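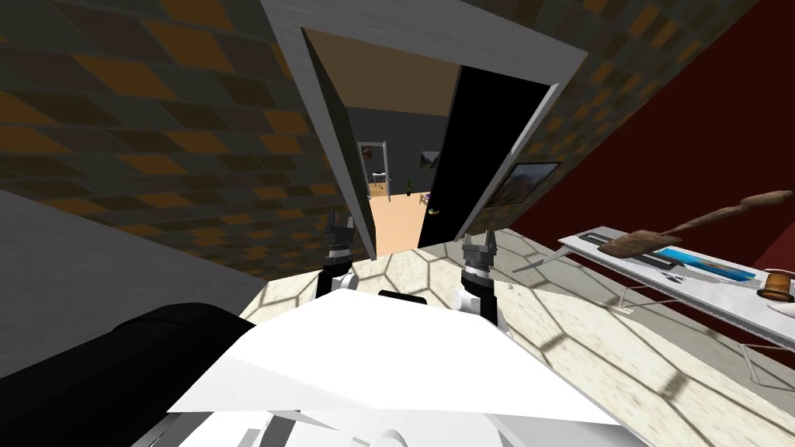

Gripper week, in pictures

Songül Bilgin and I spent the week swapping hands on a simulated two-armed robot and arguing about which pair should go on the real one. The candidates were the Galtar, which the catalogue calls "versatile", and the Achterberg, which the catalogue calls "precise" and prices accordingly. Both went through the same virtual flat, with the same doors and the same table, under the same controller. The flat came with the simulator licence. We did not choose the decor.

The first view is from the head camera, looking down past both hands, fingers up. The long white table is to the right, with a knife blade poking out over its near end in the direction of the right gripper. Songül wanted the knife moved before we started. I said it was only a simulation, and was told that this is how habits begin.

Camera tilt took up the whole of Monday. We tried 18 mounting angles and kept the one that shows both grippers and the doorway together, at the price of making every wall look as if the builders had gone home early. The controller doesn't mind. I had to put my tea down.
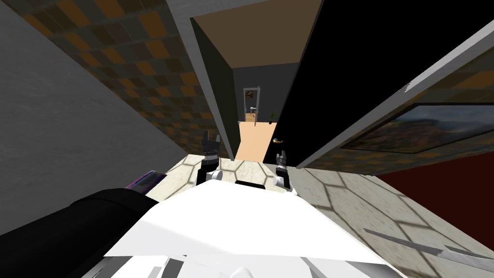
Dralside, Sun 15 January

Both hands open and empty, with the hallway showing in the gap between them and a potted plant down at the far end. The black door is already open, so the only thing being asked of anybody is to go through it – a task that has produced more log files than I care to admit.

We ran 2,000 attempts at the door handle over the week, split evenly. The Galtar managed 743 and the Achterberg 762, a difference Songül describes as "a rounding error with an invoice". The handle is small and shiny, and both hands approach it like someone picking a coin off a wet bar.

Volkan Coşkun at Biltex, who lent us the controller, has looked at the numbers and thinks our finger friction is set too low. He may well be right – he was right about the wrist limits, and has mentioned it since. We rerun the lot with his values next, and the real arm is booked for May.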